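Workshop notebook, March
Floor finish, moisture, and the Fillow claim

Wednesday. Went back over the Fillow sealer numbers and I like them less than I did last time. The sheet says one coat, recoat window of 4 hours, full cure overnight. I have never met a concrete sealer that was cured overnight in March in an unheated building, and I don't believe I have met one now.

For those who weren't in on the start of this: the slab at Morkau dusts. You sweep it, you come back after lunch, and there's gray powder on your shoes again. It gets into bearings, it gets into glue joints, it gets into the coffee. The Sosia people say the slab was troweled too early and has a weak top skin. Could be. They also sell a grinding service, so I'm holding that opinion at arm's length.

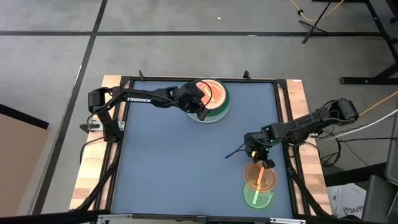

Entered by: bench 2, floor working notes
Status: open

Three things people keep saying, and where I stand on each.

One, that the dust is only dirt tracked in from the yard. I don't buy it. I taped off a patch in the back corner where nothing rolls and hardly anyone walks, cleaned it down to nothing with a damp mop, and put a plastic tub over it upside down. Took the tub off the next morning, rubbed the patch hard with a black cloth, and the cloth came up pale. That isn't the yard. I'd still like to see someone else repeat it, on a different patch, with a cleaner cloth than mine.

Two, that any densifier will fix it. Maybe. The stuff has to soak in to do anything, and there are spots on this slab where water sits in a bead and just looks at you. Old curing compound, or old wax, or somebody's spilled oil from before our time. I dripped water in a line from the door to the drain. Near the door it went dark within a minute. By the drain it was still standing when I gave up and went to answer the phone. One product, put down the same way on both areas, will give two different floors.

Three, that moisture from below doesn't matter with a thin sealer. This is the one that bothers me. I taped down a square of plastic sheet, sealed on all four sides, and left it. The underside was fogged when I pulled it. The tape test is crude and I know the arguments against it (it says nothing about how much, and a cold slab can fool you), but fog is fog. I want a proper reading with the probes before anybody opens a can.

Cost, since it will come up. The Fillow kit is 889 with the roller and the etch included. The Fahmy densifier is 255 and you bring your own sprayer. On paper that's no contest, but the Fahmy price leaves out the cleaner, and the floor has to be stripped first or the whole thing is money poured on top of wax. Stripping is the real job in both cases and neither brochure gives it more than a line.

Trial patches so far:

Patch A, by the door. Fahmy, two passes, rinsed. Dusts less. Not zero. The cloth still picks up a little.
Patch B, by the drain. Fahmy, same again. Left a white crust that had to be scraped. Useless until the old coating is off.
Patch C, under the window. Fillow sample pot. Looks very nice. Shiny. Scratched with a key on the second day, and the scratch went white. The rep says it wasn't cured. The rep also says it cures overnight. 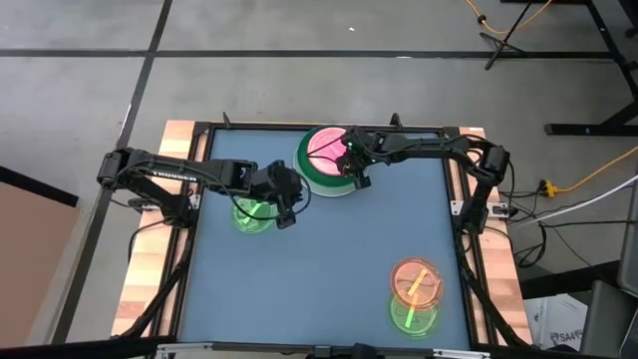 Main bench from the side. Light wood edging, blue-gray top.

Temperature note. The air was 50 by the wall thermometer when I did patch C, which is the bottom of the range printed on the pot. The slab was certainly colder than the air, and no one prints a slab temperature. If C fails I expect to be told it was too cold, so I'm writing it down now.

To do before ordering anything:
Borrow the moisture probes and drill where the fog was worst.
Strip a patch by the drain properly and repeat B on it.
Redo C on a warmer day, leave it a full week, same key.
Ask Sosia what they'd charge to grind one bay only, and whether they'd put the result in writing.

I'd hold off on both products until the drain patch is redone. Tub is back over the corner patch, please don't move it.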